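Small claims, eight months later

I said in December that I would write up how the fender thing ended, and a couple of people have emailed to ask, so I'm putting it all in one place.

For anyone new: I was stopped at the light where Filorley Road meets the bypass, and a delivery van rolled into the back of my car. It was a slow hit. My neck was stiff for two days and then fine. The bumper cover split, one of the parking sensors died, and the trunk wouldn't latch unless I slammed it. The driver was polite, gave me his details and said his company would take care of it. The company is called Soomro Freight. They did not take care of it.

My own policy has a high deductible, so going through my insurer would have meant paying most of the bill myself. I decided to deal with Soomro directly. I got two written estimates. The first shop wanted $910 and the second, Nundetti Auto Body, wanted $670 for the same list of parts. I sent both to Soomro with a short letter. They answered three weeks later with an offer of $100, "in full settlement," and a form to sign.

I didn't sign it. A coworker told me the release on that form would have covered injuries too, and when I read it again she was right. It was in the second paragraph. If you get one of these, read it all the way down before you do anything with it.

After that I wrote one more letter, certified mail, saying I would file in small claims if I hadn't heard back in fourteen days. I didn't hear back. Filing cost me $70, and the clerk at the window was helpful about which box to check for a business defendant. You need the legal name of the company and the name of whoever accepts papers for it. Both were on the state's business search page. I got the legal name slightly wrong the first time and had to redo the form.
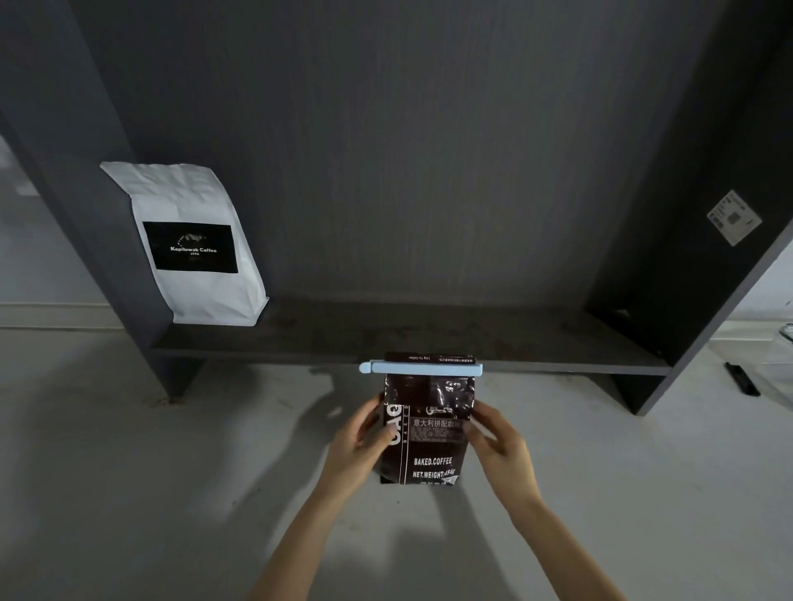

The hearing was on a Wednesday at 8:30 in the morning. I got there early and sat in the hallway for most of an hour with a folder on my lap. There were a lot of landlord cases ahead of me. Soomro sent a man from their office, not the driver. He introduced himself in the hallway and asked if I would take half. I said no, and he said okay and went back to his phone.

The judge took maybe ten minutes on it. I had the police report, photos of the bumper, the two estimates, copies of my letters and the green card from the certified mail. She asked why I was claiming the lower estimate and I said that was the shop I planned to use. She asked the other side whether they disputed that their van hit me from behind. He said no, they disputed the amount. He didn't have an estimate of his own. She ruled for me for the repair cost plus the filing fee.

Getting paid was slower than winning. The judgment gave them thirty days and they used all of them. I had already looked up how to do a bank levy when the check came in the mail with no note. It cleared. Farzad Kordestani at Nundetti did the work in two days and kept to his number, even though one of the brackets behind the bumper was bent worse than he had thought.

A few things I would do differently. I would take more photos at the intersection, especially of the van's plate and the position of both cars. I have one good one and four of my own thumb. I would ask for the company's insurance card on the spot as well as the driver's license. And I would have written the deadline letter a lot sooner. I spent most of the fall leaving voicemails, and none of those counted for anything.

I kept track of everything in Wisero, the notes app I use for work, with the date of each call and who I talked to. The judge never asked to see it, but it helped me answer her questions without guessing.

None of this is legal advice. The forms and limits are different in every state, and if you were hurt in any real way you should talk to a lawyer before you talk to the other side's insurance company. Mine was a bumper.

The sensor still beeps at nothing when it rains. I'm taking it back in next week.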